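# Squeeze gently, said the man in the socks

The sign on the door at Nurkusside said SHOES OFF PLEASE, so my first proper look at the future of household robots was in odd socks. One had a hole. Nobody minded, least of all Crescencio Prieto, who runs the open days and was padding about in a pair of thick woolly ones with a cup of tea in his hand.

I'd expected something with a head, to be fair. I grew up on cartoons where the robot wore an apron and talked back! What Nurkusside builds is called Ansari, and for now it's mostly a matter of hands, and of teaching those hands what to do with the ordinary clutter people live with. Prieto reckons the hands are the whole problem. Wheels are easy, he told me, and you can buy a decent arm out of a catalogue, but ask one to pick up your nan's reading glasses and you'll be buying her new ones.

So the teaching gets done by people. You take a gripper in your own hand, you do the chore, and a camera on the gripper records the lot. Those recordings go off to be learned from. Prieto's crew had 3,366 of them by the morning I visited, every one a person picking something up and putting it somewhere else, and he spoke about them the way my uncle talks about his tomatoes.
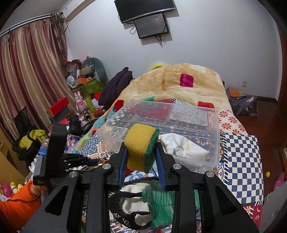
Soft things are what trip the software up, according to Wilfredo Samonte, who did most of the demonstrating. A mug stays the shape of a mug. Pillowcases, socks and bread rolls all change the moment you touch them, and the machine has to work out that it's still the same object after it's been squashed. He's very fond of the humble kitchen sponge for this (yellow and soft on one side, green and scratchy on the other), and when it's pinched between the blue finger pads you've got one pad on the squishy part and one on the rough. Two textures in one grab, he said, looking thrilled about it. The pads are ribbed, and he went through 7 versions of them before he was happy with the grip.

Then it was my go. The gripper was heavier than I'd bargained for and I held it like a barbecue lighter, which got a laugh. You squeeze, the jaws come together, and your brain takes a minute to accept that those are your fingers now. I dropped the first thing I picked up. I dropped the second as well. By the fifth I was feeling pretty chuffed, and then Samonte told me I was going too fast and to pretend I was handling a sleeping budgie.

That was the bit I liked best, I think. A woman next to me, over from Gruldale with her teenage son, was a natural from the start. She's a pastry cook. Her son, who'd come in talking about neural networks, was nearly as hopeless as I was, and she did not let him forget it.

I asked Prieto when I could have one at home to do the washing up. He winced a bit. There's a trial planned for November at Clesavness, a block of units for older residents, and it'll start with fetching and tidying, nothing involving hot water or knives. Around 2,000 more recordings are wanted before then, so the open days will keep going, and you don't need any experience to have a turn. Bring good socks. There's tea, and the biscuits were the nice ones.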